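Apprendre une tâche au bras : guidage à la main ou télécommande ?
Publié en janvier par Grorkholm

Bonjour à tous. Je débute avec la démonstration et j'hésite entre pousser le bras à la main et le piloter à distance. J'ai fait 28 essais à la main, mon poignet souffre déjà.

trena_b : À la main, sans hésiter. On sent le contact quand la pièce touche le fond.

Vorketti : Pas d'accord. Ta main pousse aussi sur la pièce, et le robot apprend ta force à toi. Avec la télécommande, j'ai gardé 383 démonstrations et j'en ai jeté très peu.

trena_b : Oui, mais combien de dimanches as-tu passés dessus ?
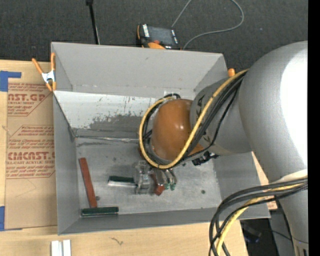 Shibata : Chez moi, la difficulté vient surtout des câbles. Quand je guide le poignet, ils tirent d'un côté et la trajectoire devient fausse. J'ai donc fixé le bac avec des pinces à poignées orange — sans elles, il glissait — et je commence toujours par une barre couchée près de la paroi, comme la verte à gauche.

Commentaires (2)

lecteur10 : Merci, je vais essayer les pinces.

mado_k : Et pour les câbles, quelle solution ?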